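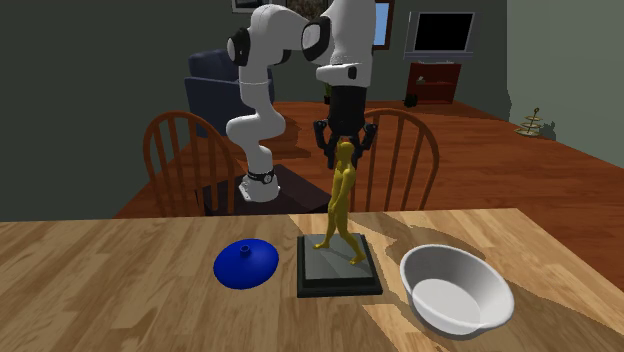
Section 4. Table clearing: first run

Read this before you buy a second arm. The Jarura table routine is sold as a chore routine, and in simulation it does clear a table. Whether it clears yours is a separate matter, and the brochure is kinder on that point than we are going to be. Run every step in the simulated dining room first.

Before you start

Load the Lendero room file and wait for the shadows to finish drawing. Use only a few rigid items. A bowl, a lid and one awkward object such as a figurine make a fair test. Leave out napkins, cutlery piles and anything with food on it. The routine has no plan for any of these, so you are already testing an easier job than the one you do after dinner.

4.1 Set the speed to 20 percent.

4.2 Open the gripper fully and park it above the table, clear of the tallest item.

4.3 Select one object in the task list. Do not select "Clear all" on a first run.

4.4 Choose a grasp point. For a lid, use the knob. For a bowl, use the rim. For a figurine, use the base if the fingers can reach it, and the torso if they can't.

4.5 Press Preview and watch the whole path from at least two views. A path that looks generous from the front can pass very close to a chair back.

4.6 Press Run. Keep the pointer on Stop. 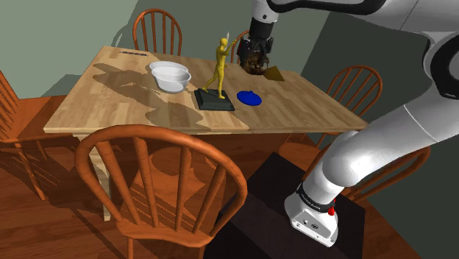
4.7 Reset the room and repeat with the objects in new places. Move them by hand in the editor - the Shuffle button tends to leave everything within easy reach, and the scores come out flattering.

Note: Count a run as good only if the object ends upright where you asked for it. The Tierney scoring panel gives a pass for any object that leaves its starting spot, including one that was knocked over. Our own log shows 239 panel passes, and we would not have signed off on all of them.

Caution: Simulated bowls don't chip. Do not copy grip force settings to a real arm. Start again from the lowest setting, with a bowl you don't care about.

4.8 If the arm stops partway

Error 9 means the target is out of reach. Move the object closer or choose another grasp point. Error 17 means the planner found no path around the furniture. The official fix is to remove a chair, and it works, though a person clearing the same table would simply lean over it.

4.9 Save the run under a new name before going on to Section 5. The Zoketti add-on overwrites the last file without asking.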